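Interior Finishes I: Surfaces and Pattern
Course Handout, Unit 3
Prepared by Eftychia Fragkou, Utbridge School of Design

Purpose of the unit

This unit considers how a patterned wall and a plain gridded floor are brought together in a small enclosure. Students should read the notes before the studio session and bring a scale drawing of their own proposal.

3.1 Plain floor, patterned walls

A square tile laid in a regular grid gives the eye a steady measure. Thin, dark grout lines make that measure stronger on a white floor and will show any error in setting out. Begin the layout from the center lines of the room and place cut tiles at the least visible edges.

3.2 Ground color and line drawing

A dark ground allows a pale line to carry the ornament. Pink flowers, feathery leaves and stems drawn on deep teal remain legible without filled shapes. Large ovals in golden orange supply a second, slower rhythm. Students should note how peach-colored wooden strips divide the wall into sections and interrupt the print. 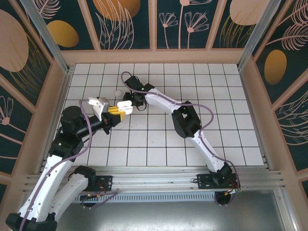
3.3 Joints and corners

The meeting of two printed panels must be decided on the drawing. Show whether the pattern is matched across the strip or allowed to stop at it. Either treatment is accepted if applied consistently.

Assignment

Submit one floor plan and one wall elevation with a written statement of up to 1000 words. The drawings carry 70 percent of the unit grade. Sample books from Tallar and Zikis may be consulted in the materials room; requests should be addressed to Sarmīte Kairys.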